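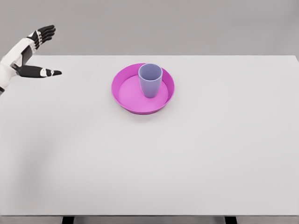 Fig. 1. An open hand over the left side of a white tabletop (computer rendering).

Consumer Research Methods, Week 8
Reading the home test: what "easy to hold" is worth
Handout prepared by Yvette Melnyk

Bring this to the tutorial along with the Bouchard report. You don't need to have finished the appendix, but you do need to have read the part where they explain how people were chosen, all one paragraph of it.

1. The claim

Bouchard was hired by Tamholm, a maker of kitchen jugs, to find out whether the new handle was better than the old one. The report says users "overwhelmingly preferred" the new handle. That phrase ended up on the box. Our job this week is to work out what it rests on.

It rests on 40 people. All of them had already bought a Tamholm jug and had sent back a registration card. I'd ask you to think about who sends back a registration card for a jug. I never have.

2. Who was left out

People who tried the old jug, disliked the handle and bought something else aren't in the sample. Neither is anyone who found it too heavy in the shop and put it back on the shelf. The report calls its group "typical households" and gives no ages, no hand sizes and no word on whether anyone had arthritis. For a study about gripping a handle, that is a strange list of things to leave out.

Ginette Desjardins makes the opposite case in the course reader. She argues that existing owners are the fairest judges because they know the product. I think she is half right. Owners can tell you a lot about wear, dripping and cleaning. They are poor judges of first impressions, and first impressions are what the box is selling.

3. The question that was asked

The exact wording, from the appendix:

"How much easier did you find the new comfort handle to use?"

The choices were a little easier, easier, much easier, and no difference. Nobody could say it was worse. The handle has also been named for them before they answer. Try rewriting the question so that a person who hated the handle could say so, and keep it under 10 words if you can.

4. Easy to hold, or easy to pour?

The report slides between these. Holding was tested with an empty jug. Pouring wasn't tested at all, though the summary talks about "effortless pouring" twice. A jug can sit nicely in the hand when empty and be a misery when full of water, and anyone who has carried one across a kitchen knows it.

Vernon Friesen's short chapter on stand-in measures is useful here. His rule is to write down what was measured, write down what was claimed, and see how many steps you need to get from one to the other. I count that as the most practical advice in the reader, even if his own examples are a bit tired.

5. Order effects

Everyone got the old jug first and the new one second. By the second jug they'd had practice, and they could probably guess which answer was wanted. Half should have started with the new one. This costs nothing and I can't think of a good excuse for skipping it.

6. For the tutorial

Work in groups of 5. Each group takes one claim from the summary page and traces it back to a question in the appendix. If you can't find the question, write that down as your finding.

Then sketch a better test on one page. Say who you would recruit and how, what they would do with the jug, and what result would make you tell Tamholm that the old handle was fine. Plans that have no answer to the last part will be handed back.

Reading: Desjardins, "Asking the owners"; Friesen, "Stand-in measures". The Petbridge kettle study is optional. It has the same faults and better charts.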